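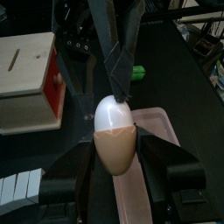
Two-tone toy egg with a zigzag line between the halves

4. Everyday Cooking

This section covers rice, steamed vegetables and slow simmering in the Brastomo 6-quart cooker. If you have not yet done the first rinse in Section 3, do that before you cook any food.

4.1 Cooking rice

1. Measure the rice with the cup supplied. A standard kitchen cup holds more, and the lines inside the pot will not match it.
2. Rinse the rice in a separate bowl until the water is nearly clear. Do not rinse in the pot.
3. Wipe the outside of the pot and set it in the base.
4. Add water to the line for your type of rice. Brown rice has its own scale on the left side.
5. Close the lid until it clicks. Press Rice, then Start.
6. When the cooker beeps, leave the lid shut for ten minutes. Fluff with the paddle.

Note: At 2,000 feet or higher, add two tablespoons of water per cup of rice. Add one more tablespoon for each further 1,000 feet.

CAUTION: Steam leaves the vent at the back of the lid. Keep hands and face away from it, and do not run the cooker under a low cabinet.

4.2 Steaming vegetables

1. Pour two cups of water into the pot.
2. Cut the vegetables to an even size. Carrots and potatoes go at the bottom of the basket, greens on top.
3. Press Steam and set the time. Start with 6 minutes for broccoli or green beans, 15 for sliced potatoes.
4. Lift the basket out with oven mitts.

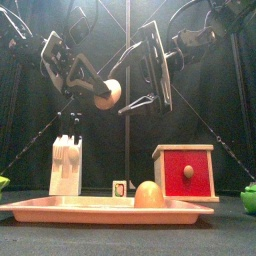

Two robot arms over a low work surface, one holding a cream-colored cylinder

4.3 Simmering

1. Brown meat or onions first, using Sauté with the lid open. A little oil is enough.
2. Add liquid. Do not fill past the MAX line. Beans and lentils foam, so stop at the halfway mark.
3. Press Simmer and close the lid.

Note: Milk and cream should go in during the last half hour.

CAUTION: Do not use metal spoons in the pot. Scratches in the coating are not covered by the warranty.

For cleaning, see Section 5.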